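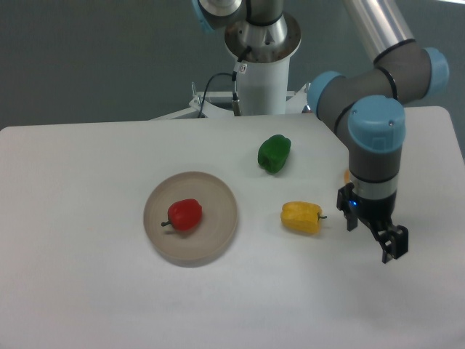

The test table at Prurano, with one red pepper on the plate and the green and yellow ones beside it.

Unai Palacios has been writing software for robot arms long enough to distrust a clean log. When I called him on a Saturday morning he was already at his desk, reading through a planner trace from the night before in which every line said the motion had succeeded.

"The planner is happy when it finds a path," he said. "The controller is happy when the joints follow it. Neither of them has any idea whether there's a pepper in the gripper."

Palacios leads the software side at Prurano, a small company that builds control and planning tools for single-arm workcells. Its main product is a task runner called Ama. You give it a short program in plain steps, such as pick this, place it there, move clear, and it turns those steps into requests for the perception system, the motion planner and the gripper driver. A second tool, Reser, records everything those parts say to each other so a run can be played back later.

I asked why there were two tools, when most people would expect one.

"We had one," he said. "It was a mess. The recorder lived inside the runner, so when the runner crashed you lost the part of the recording you wanted most. We pulled it out and made it a separate process. It took most of a winter. I'd do it again."

Much of the team's testing uses vegetables. Bell peppers are shiny, they have lobes in odd places, and two of them that look alike from the front can have quite different shapes underneath. Highlights on the skin can leave holes in the depth data, and the grasp code has to decide what to do about the missing points.

"A box has flat sides and you can put the fingers on the flat sides," Palacios said. "With a pepper, you are guessing at the back half. The first version filled in the back half by mirroring the front. That works better than you would think, and then it fails in a stupid way when the thing is lying at an angle."

The present version still mirrors, but it produces several guesses and scores a grasp against all of them. By default it tries 300 candidate grasps per object and throws out any that would bring the fingers into the table or a neighbor. The ones left over go to the planner in order of score. The planner gets 20 of them at most before Ama gives up and asks for a new look at the table.

He is less interested in the grasp scoring than I expected. He wanted to talk about the last few centimeters above the dish.
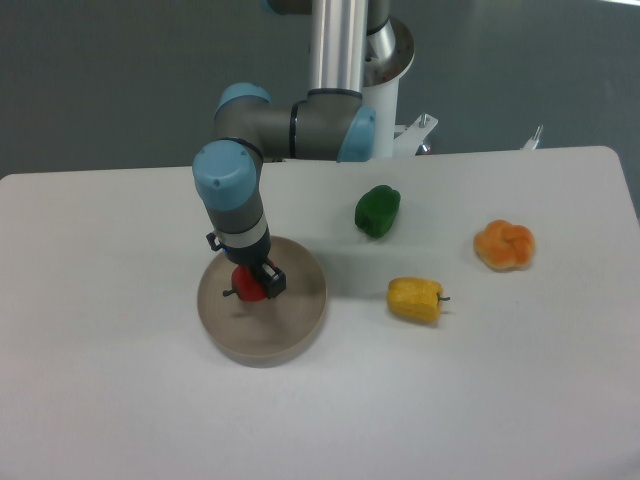

"People spend all their time on the pick," he said. "The place is where we had the ugly bugs. You have a dish with a low rim. You want to come down close and then open. If your height is wrong one way you push the object into the dish, and the arm reads that as a collision and stops. If it's wrong the other way you drop it, and a pepper rolls."

Ama used to treat the held object as a fixed shape attached to the gripper. The shape came from the camera before the pick, and it was often a little off once the fingers had closed. Palacios and his team now take a second estimate after the lift and swap it in before planning the descent. The swap sounds simple. It broke the planner's cache, which had been built on the idea that the attached shape would never change in the middle of a task.

"We found that one with Reser," he said. "You could see the planner asking for the old shape's key, getting an answer right away, and being very confident about it. The answer was stale. I think the fix was four lines. Finding it was two weeks."

The recordings have piled up. Prurano keeps nearly 3,000 of them, and each change to Ama is replayed against a set of 2,000 before it goes near an arm. A replay can't say whether a new grasp would hold, and Palacios is careful about this when customers ask. It can say that the new code made a different decision from the old code on the same input, and it can show where the two split.

"Most differences are fine," he said. "Somebody still has to look at them. We tried to sort them automatically and we ended up hiding a real one, so now we look."

One of those customers is Ortuño, a packing equipment firm that runs Ama on its own cells. Its engineers wanted a way to stop a task halfway, change a step and carry on from the same point. Palacios resisted for some time. His worry was state: if the arm has something in its fingers and the program is edited, the runner has to know whether the edited program still makes sense.

They settled on a pause that is allowed only at certain points, with the gripper either known to be empty or holding an object that has been checked. Everywhere else, the request waits until the next safe point. Ortuño's people would still like it to be faster.

"They're right, it's slow," he said. "If you ask at the start of a long move you sit there and watch the whole move. I have a branch that splits long moves in two. It isn't merged. I don't like how it handles the cables yet."

Before we hung up I asked what he would work on next if he could choose. He said error messages. At the moment, when every candidate grasp has been rejected, Ama reports that planning failed. He wants it to name the thing that was in the way.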